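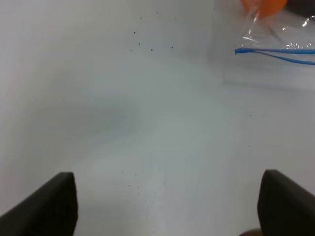

slotmouth
OK so can any of these things pack a bag yet. Not fold a towel on a nice stage, I mean real bench work. We've got a pair of Dratetti arms on trial at the shop, putting parts into zip bags, and I've got opinions. A clear bag on a white table is about the worst thing you could ask a camera to find, the blue seal is one of the few bits that stand out. And nobody's wiped the table, there are specks all over it. A person would pick up that bag without looking. Quoted us 3000 a month after the trial. Thoughts?

brightside_gaz
Depends what you call a chore. We had the Bullora in for wiping down trays and it was fine. Slow but fine. Nights, lights off, who cares if its slow. Bags are another thing altogether, floppy stuff always is.

penny_dredge
3000 a month for something that can't do a sandwich bag. I can do 30 of those while the kettle boils.

slotmouth
Yes but can you do them at 4 in the morning

penny_dredge
no and neither can yours by the sound of it

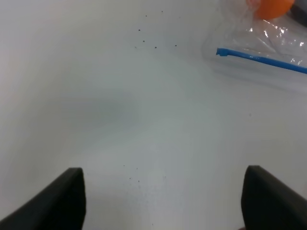

slotmouth
Fair. Anyway more detail as someone asked by message. Job is: get hold of the bag, open it, part in, press the seal, put it in the tray. Getting hold of it we see on most goes now. Opening is hit and miss. Pressing the seal all the way along, forget it, the last inch always gapes. We did 23 in a row on the best day and I resealed most of them myself.

mopandbucket
Resealing them yourself isnt automation, it's a very dear way of getting a helper who needs a helper.

tallow_77
Disagree with the gloom tbh. Three years ago it wouldn't have got off the ground. I worked on packing lines and every soft thing went to people, no argument. If it can grab film at all thats a big step. Two arms is the right way to go as well, one to hold and one to pull.

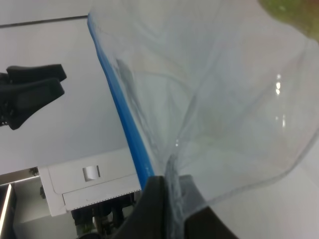
tallow_77
Also the pinch matters more than the clever software imo. Rubbery tips, decent squeeze, and pull along the seal instead of across it. Ask if they do softer pads. Ours came from Tromo and they sent a set for nothing.

mopandbucket
"big step" is what they said about the robot hoover and mine still eats the same sock. Household stuff is years off. Every kitchen is different, every drawer sticks in its own way.

brightside_gaz
Household yes. Shop floor no, you can change the shop floor. Stick a dark mat down, use bags with a coloured top, hang them open on a peg. Half the job gone. We did that at Bright with the labels and it went from hopeless to dull in a week.

slotmouth
Dark mat is a good shout, will try. The peg thing I'm less keen on, bags come loose in a box and somebody has to hang them. So thats the person back again.

penny_dredge
buy the bags on a roll?? they make them pre opened. no robot needed either, just a fan and a foot pedal

slotmouth
we looked, wrong size for the parts. And the boss wants the arms, he saw them at a show in March and that was that

tallow_77
There it is lol

mopandbucket
So what are you going to tell him

slotmouth
Extend the trial, dont sign. Want about another month on it with the mat and softer pads, and if it still can't close a bag it goes back. Will put numbers up when I've got them. One more from the bench, for gaz, so you can see where the mat would go

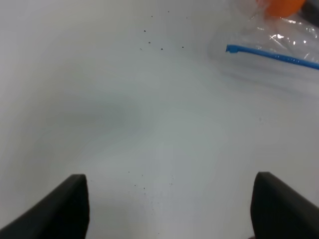 White bench top, bag up in the corner, gripper open. Mat to go under the lot.

brightside_gaz
Yeah get something dark under that, matt not shiny. And give it a wipe first mate

penny_dredge
could get the robot to do it

brightside_gaz
The Bullora would!! seperate invoice though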